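Chapter 7
Teaching by Demonstration: Hand Guiding and Remote Control

Chapter contents
7.1 Two ways to show a task
7.2 What is recorded
7.3 Contact, grasp and tool pose
7.4 Segmenting and rejecting demonstrations
7.5 Exercises

After reading this chapter you should be able to describe the difference between kinesthetic teaching and teleoperation, list the signals stored during a demonstration, and decide whether a given recording is fit for training.

In Chapter 6 the motion of the arm was computed from a model of the workspace. The programmer supplied a goal pose, and the planner returned a path. That approach works well when the goal can be written down as a pose. Many household and packing tasks cannot be written down so easily. Setting a fork beside a bowl involves a grasp, a lift, a change of orientation and a release, and the acceptable result is a region of poses with soft borders. It is often cheaper to show the robot the task than to specify it.

7.1 Two ways to show a task

In kinesthetic teaching, also called hand guiding, the operator holds the arm and moves it through the task while the joints are in a gravity-compensated mode. The joint encoders record the motion directly. No mapping between operator and robot is needed, and the operator feels the contact forces through the structure of the arm. The drawback is that the operator's hands and body stand close to the workspace and may enter the camera images. A policy trained on such images can come to depend on a hand that will be absent at run time.

In teleoperation the operator moves an input device, and the robot follows. The device may be a joystick, a tracked controller or a leader arm with the same joint layout as the follower. The camera images then contain only what the robot will see later. The price is latency, a loss of touch, and a mapping that has to be learned. New operators on the Clasum leader arm used in this book usually need 30 practice runs before their recordings are steady enough to keep.

The running example for the chapter is the Postano table-setting set, a collection of 236 teleoperated demonstrations with flatware and dishes. All of them were recorded with a two-finger gripper and a camera at the wrist.

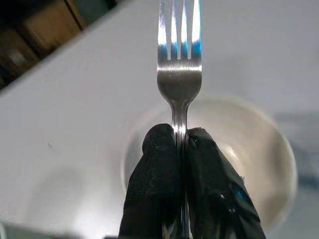
Figure 7.1 Wrist camera view from the table-setting task. The gripper fingers hold a fork by the handle, tines up, over a round white bowl.

Figure 7.1 shows several properties of wrist images that matter for learning. The fingers stay in nearly the same place in every image, so the pose of the tool relative to the gripper can be read with little effort. The background moves with the arm. Polished metal is a difficult surface: the reflections on the tines change with the viewing angle, and a feature detector may track a highlight in place of an edge. The tips of the tines lie outside the field of view, and their position must be inferred from the rest of the tool.

7.2 What is recorded

A demonstration is stored as a sequence of time-stamped samples. Each sample holds the joint positions, the gripper opening, the commanded action and one image per camera. The Fovum recorder writes the commanded action and the measured state as separate channels. They should never be merged — the gap between them carries information about contact, as Section 7.3 will show.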